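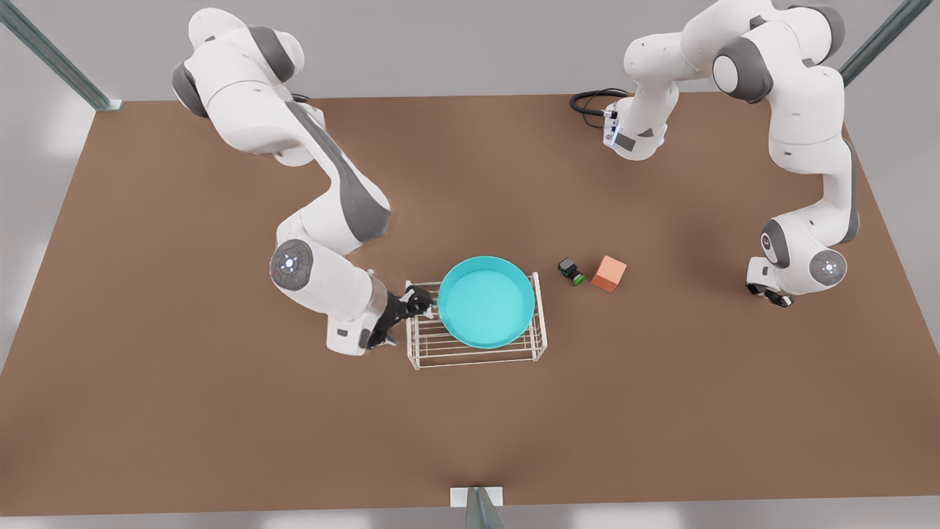

Prakovcombe Library to Stay Open Later Through the Winter

The public library in Prakovcombe will keep its doors open until 9 p.m. on three evenings a week starting in November, the town council has confirmed. The building now closes at 5:30 p.m. every weekday.

The longer hours will run until the end of March. The council will then look at how many people came in and decide whether to keep the change for the rest of the year.

Requests for evening opening have come up at council meetings for some time. A survey handed out at the front desk in April drew 201 replies, and 149 of them asked for later closing. Many of the people who answered said they work in Derkarville and get home after the library has shut. Parents of high school students also wrote that their children had no quiet place to study once classes and sports were over.

The reading room, the children's section and the public computers will all be open during the added hours. The local history room on the upper floor will keep its current times and will still need to be booked ahead. Returns can be made at the desk until closing or left in the drop box by the side entrance at any hour.

Two part-time posts are being added to cover the evenings. The council said the money will come from the existing culture budget, with part of it moved over from the summer concert series, which was cut short this year when the bandstand roof was under repair. No fees for library users will go up.

The bus company Fabbri, which runs the line between Prakovcombe and Derkarville, will move its last evening departure back by 15 minutes on the days the library is open late. The new time gives people who stay until closing a chance to walk down to the stop on Mill Street. The rest of the timetable is unchanged, and monthly passes will be valid on the later bus.

Parking behind the library will be free after 6 p.m., as it is now. Drivers are asked to leave the spaces next to the ramp clear — these are kept for people with a disability permit and will be checked in the evenings as well as during the day.

The branch in Ino is not part of the plan. It is open in the mornings only and shares its building with the post office, which locks up at 1 p.m. The council said it had looked at a separate entrance for the Ino branch but that the work would have to wait for next year's budget. Books held in Ino can still be ordered to the main library at no cost and are usually there within two days.

A few events are already planned for the late evenings, among them a homework table for middle school students and a beginners' class in family history. Places in the class are limited and sign-up opens in October at the front desk. The homework table needs no sign-up.

A full list of opening times will be posted at the library entrance and at the town hall before the change takes effect.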